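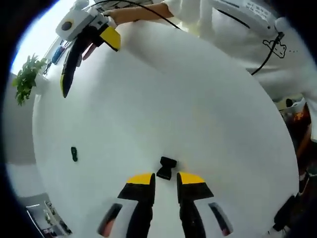
I've been trying to write letters again this April, real ones on paper, and oh, I'd forgotten how slow my hand is! My friend Thư Bạch got me started when she mailed me four pages about her garden (mostly complaints about slugs, bless her), and I read the whole thing twice over my coffee. My answer took three evenings and ran to 292 words, which I know from counting them like a schoolkid. I still have a box of 100 envelopes to get through, so if you'd like one, send me your address.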